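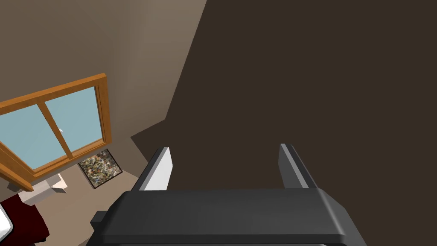 Two gray fingers, pointing up.

ok puzzle thread, because I lost a whole evening to this one and now you can too

You have a bottle that holds 700 ml and a cup that holds 300 ml. No marks on either. You have a tap and a sink. Get exactly 200 ml. You can fill something to the top, empty it completely, or pour one into the other until the first runs out or the second is full. That's all the moves there are.

It came from an old issue of Flimuvard, the puzzle newsletter. Prasetyo Teoh brought a stack of them to our puzzle night at the Sovska and I went home with way too many

(go try it before you scroll, I'll wait. it's a nice little one!)

---

Everybody I gave this to starts by filling the bottle. Me too! It's bigger, it feels like progress.

So you fill the bottle, pour off a cupful, 400 left. Dump the cup, pour again, 100 left. Great, four moves and you have 100. Not what we wanted, but you can smell it from there

---

Keep going. Dump the cup, put your 100 in it, fill the bottle again. Top up the cup, which takes 200 out of the bottle, so the bottle's at 500. Dump the cup. Fill it from the bottle one more time. 200 left in the bottle.

Ten moves. I was extremely pleased with myself for as long as it took to text Katell

---

Katell: "why did you start with the bottle"

Start with the cup! Fill cup, pour into bottle (300). Fill cup, pour (600). Fill cup, pour — and the bottle only has room for 100, so there's 200 sitting in the cup. Six moves. I hadn't even tried it

---

So then I got hooked on the obvious next thing, which amounts you can get and how fast. By "get" I mean it's all in one container. My table so far:

- 100: four moves, bottle first
- 200: six moves, cup first
- 300: one move, lol
- 400: two moves, bottle first
- 500: eight moves, bottle first
- 600: four moves, cup first
- 700: one move

500 is the annoying one. Going cup first it takes ten. I spent ages sure there had to be a sneaky shortcut where you switch direction in the middle, and every time I switched I landed somewhere I'd already been

---

And there's a good reason for that, which took me embarrassingly long to see. At every point, at least one container is either completely full or completely empty. Has to be! Every move you're allowed to make ends with something full or something empty. So you never get to float around in the middle with two half-full things. You're always on the edge

---

If you draw it on graph paper it's lovely. Bottle across, cup up the side, so you get a rectangle seven squares wide and three tall. Every position is a dot on the border of the rectangle. Filling or emptying the bottle slides you left or right, same with the cup up and down, and pouring slides you along a diagonal until you smack into a side.

Then you just bounce. The two solutions above are the same kind of walk, going around in opposite directions

--- 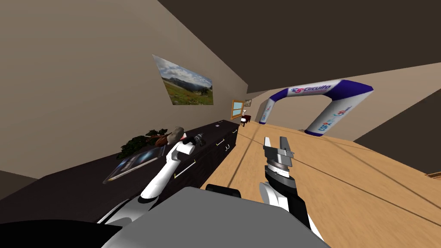 Long dark cabinet, pale floor.

Somebody asked in the replies whether it matters that you have a sink. Yes, a lot! If you can't throw water away you run out of things to do really fast. Start with a full bottle and no tap and no sink: pour into the cup, and you're at 400 and 300. Your only moves now are pouring back (700 and zero again) or nothing at all. That's the whole puzzle, two positions, good night

---

Add a third container and it wakes up again. Say there's a big jug with 1000 ml in it, and the bottle and the cup both empty. The jug acts as the tap AND the sink, because there's always room to pour back into it and always enough in it to fill whatever you need filled. Same walk, same bounces, same number of moves. I checked the six-move one by hand and it goes through fine

---

The other question was from Prasetyo, who cannot leave anything alone. He wanted to know if you could get 852 ml total if you're allowed to count both containers together.

I was halfway through trying to find it before I noticed he was messing with me

---

You can't, and it's the same reason you can't get 250 or 10 or anything else like that. Both sizes are multiples of 100. You start with nothing, which is a multiple of 100. Filling puts you at a multiple of 100. Emptying, same. Pouring stops when something hits full or hits empty, so the amount that moves is a multiple of 100 too. There's just no step in the whole game where an 852 could sneak in

He said "so what's the closest you can get" and ok, fine: 900, and it's free. It's the six-move cup solution, because at the end of that you have 200 in the cup and a full bottle. I was standing on it the whole time

---

Side note, the write-up in the newsletter is signed just "Michalík" and it's three lines long. Puzzle, answer, and then "the reader will want to try other sizes." The reader did!!! The reader did not do her laundry

---

Other sizes that are fun, if you want homework:

7 and 5, get 6. Not hard but longer than you'd guess
9 and 4, get 6. A classic, you've probably seen it
6 and 4, get 3. Do this one last and don't spend a whole bus ride on it like I did

---

(If you did spend a bus ride on it: 6 and 4 are both even. Go back and reread the 852 post. I'm sorry)

---

The rule, if you want it, is that you can reach any multiple of the greatest common divisor, up to the size of the bigger container. With 700 and 300 that's 100. With 7 and 5 it's 1, so every whole number up to 7 works. The bouncing picture even gives you a way to see why: when the sizes share no factor, the walk hits every whole-number amount in the big container before it gets back to the start

I have half a proof of that last bit on the back of an envelope. It's the kind where you keep adding cupfuls and subtracting bottlefuls and look at the remainders — 3, 6, 2, 5, 1, 4, 0 for ours, in hundreds. Look at that list for a second. Every number from 0 to 6, once each

---

Also look at where the 2 is in it. Third. Three cupfuls. And the 5 comes right after it, fourth, and bottle first you read the list backward: 4, 1, 5, 2. So the 5 is third from that end and the 2 is fourth, and that's why 500 likes the bottle and 200 likes the cup

Katell says this was obvious. Katell may start her own thread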